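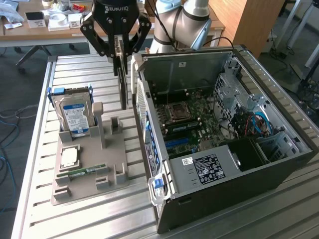 An open tower case on the slotted bench, with a drive, a processor and a stick of memory in the gray-beige holder to its left.

If you have ever taken a computer apart on the dining room table and then spent the evening feeling around under the sideboard for a screw, you'll understand why I wanted to spend a morning with the woman who runs Zunent, the secondhand computer workshop in Stoltwood. She has been putting old desktops back into service for years, and she likes to talk while she does it, which suited me fine. She put the kettle on before I had my coat off.

"People think it's the soldering iron and the clever stuff," she said. "It's mostly knowing where you put things down!"

She learned that the slow way. In her first winter she worked off a card table in a rented room over the Hrytsenko bakery, with loose parts in muffin tins, and one day she picked up a processor by the wrong side. "I bent the pins on it, and I sat there with a sewing needle for an hour trying to bend them back. I was almost crying. After that I decided every part was going to have a place to sit."

Her favorite thing in the whole shop is the holder for the parts, a printed plate with slots and a square pocket. The processor goes in the pocket, the memory lies down in its long slot, and the hard drive stands up in the back in its blue caddy. I said it reminded me of my grandmother's silverware drawer, and she laughed and said that was the nicest thing anyone had told her all month.

She is fond of those caddies, too. "You don't need a screwdriver for them, and bless whoever thought of that. I get a drive in my hand and I want to read the label, see how big it is, see how old. With the caddy I'm not putting my thumbs all over the board underneath."

The case, she told me, should be on its side if you're working on the motherboard. She feels quite strongly about this. "Standing up, you're pushing memory in sideways and the whole tower is sliding away from you. Lay it down and you can lean in a little. You can see the socket, you can see your slots, and if you drop something it doesn't go far."

We went on like that for a good while (there was a second pot of tea, and a plate of poppy seed rolls). Last year the shop sent out 193 desktops, a good many of them to families in Fatik, and she charges $60 for a basic one with a keyboard and mouse. Her oldest customer is 82 and writes to his sister every morning.

I asked what she would tell somebody who wanted to start at home. She thought about it with her cup in both hands. "Start with one you don't mind losing. Take a picture before you pull any cable. Take the memory out and put it back in, up to 5 times if you like, until your hands know how that click feels. Then have your lunch, and do the processor after."

She was already clearing away the cups when I found my coat.

Filed under: Neighbors at Work, Fix & Mend

COMMENTS (3)

Bought one of her desktops in February for my son's schoolwork and it's still going strong. She also talked to me for forty minutes!

Muffin tins! I thought I was the only one. Does she sell the holders, or are they just for the shop?

I'd add that you should touch something metal before you handle the memory. Otherwise a lovely read.

MORE FROM NEIGHBORS AT WORK
The couple who rebind Stoltwood's cookbooks
A morning at the Fatik clock counter
What to do with a drawer full of old chargers
Sharpening day at the hardware store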